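Brunance Rear-Facing Dash Cam and Front Unit, twin set

Stock code SV-316
In stock at Carkstead, order in by post from Sirville
Last updated 2/3/26

Twin camera set for cars and small vans. One looks forward, one looks out the back window. Records when the engine's on, keeps going for a bit after you park if you've fitted the hardwire lead (sold separate, see lower down).

We've sold the older Brunance single for years. This replaces it. Same mount, so if you've got the old bracket stuck to your screen already leave it there, the new one clips straight on.

What's in the box

Front camera
Rear camera
Screen bracket and two sticky pads
Rear cable, long enough for an estate. Long vans need the extension
12V plug and lead
Trim tool, plastic
Booklet (small print, get your glasses)

No memory card in the box. People miss this every week and ring us. You need one, the high endurance sort, 64GB at least. Ordinary phone cards wear out fast because the camera never stops writing over itself.

Why have one

Somebody pulls out on you at a roundabout and then says you were speeding. Your word, their word. With a clip you've got the time, your speed off the GPS, and which lane everyone was in. Whether your insurer gives you anything off the premium is up to them, ask before you buy if that's the reason you're buying. Some do, some couldn't care less.

It won't stop you having a crash. Leave a gap, slow down in the wet, put the phone in the glovebox. All that still applies.

The main thing we hear from customers is that they drive better with it running. Bello Omoregie on our fitting bench reckons it's the same as having your old instructor sat next to you.

Picture and sound

Front camera reads plates well in daylight at normal town distances. At night on unlit roads it's fair, headlight glare off a plate will still beat it. Rear one is a step down from the front, fine for seeing who ran into you, less good for reading a plate three cars back.

Heated rear window lines do show a bit. Mount it between two of them if you can.

Microphone is on when you first plug in. Hold the side button for a couple of seconds to turn it off. If you carry passengers for money you'll need to tell them you're recording, and check with your licensing council what they allow, it varies a lot.

Where to put it

Behind the mirror, passenger side. It mustn't block your view and it shouldn't sit in the middle of the swept bit of the screen where you look. If you can see more than a sliver of it from the driving seat move it over.

Clean the glass first. Properly, with the alcohol wipe and not your sleeve. Let it dry. Press the pad for a good half minute and then leave it overnight before hanging the camera on it. Most of the ones that come back as "faulty mount" were stuck on a cold damp windscreen in a car park.

Run the lead along the top lining, down the door pillar, under the mat. Watch the pillar. Alot of cars have a curtain airbag down there and the lead has to go behind it, never across the front. Not sure, don't guess, bring it in.

Fitting at Carkstead

Booked jobs only, mornings are best. Front only takes under an hour. Twin with hardwire takes longer, leave it with us and go for a coffee. Ask for Bello or Fergal Mac Suibhne. Vans and anything with a bulkhead, ask for Fergal.

Please empty the boot before you come. Parcel shelf off if you can manage it.

Bulk orders

Fleets, driving schools, care firms, talk to Yesenia Restrepo on the trade desk. The biggest order so far was 63 sets for one delivery firm and she had them boxed by route, so she's used to awkward requests. Trade prices start at 5 sets. You don't need to be VAT registered, just a business name and an address we can deliver to.

Hardwire lead (extra)

Takes power from the fuse box so the camera can watch the car while it's parked. Has a cut-off so it won't flatten the battery - set it to the higher figure if you only do short trips. In the cold weather set it higher again.

Comes with both fuse sizes. If your car has the tiny low profile ones tell us when you order, that's a different tap.

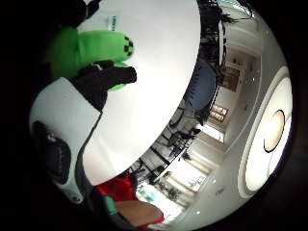
Don't fit the lead to anything to do with airbags, brakes or steering. Heated seats or the rear socket are the usual choices. Check it goes off with the ignition on the red side and stays live on the yellow. Wrong way round and it'll record nothing all night and you won't find out til you need it.

After a bump

Stop. Make sure everyone's alright and get people out of the traffic if it's safe. Hazards on. Then press the lock button on the front camera, big one, red ring. Saves the current clip so it doesnt get written over. The bump sensor should do this by itself but press it anyway.

Swap details same as you always would. Take the card out before the car goes off on a recovery truck. Cars get stripped, moved, left in yards, and the card goes with them. Copy the clip twice, and keep the orginal file as it came off the card. Don't trim it or put it on social media before your insurer's seen it.

Looking after it

Format the card once a month in the camera menu. Wipe the lens when you do the windscreen. In July with the car shut up in full sun it can get too hot and switch itself off, it'll come back when it's cooled. Sunshade helps.

Check the clock when they change. GPS sets the time but not summer time, silly but there you go.

Swai app

Clips go to your phone over the Swai app, free, no account needed. Slow with long clips. For anything more than a couple of minutes take the card out and use a reader.

Reviews

1,072 of the older single sold from this page, reviews for that one have been kept on its own listing. Two so far for the twin:

Bradley Sowerby - Good bit of kit, rear cable was a pain to get through the tailgate rubber but done now. Four stars.

Aníbal Rivadeneyra - Had it fitted at Carkstead. Tidy job, can't see a wire anywhere. Would like a longer booklet with bigger writing.

Returns

Unused, boxed, within 30 days. Sticky pads used is fine, we'll send new ones out with it. Faulty, bring it back or post it and we'll test it on the bench first. Take your card out before posting, we can't send them back if they go missing.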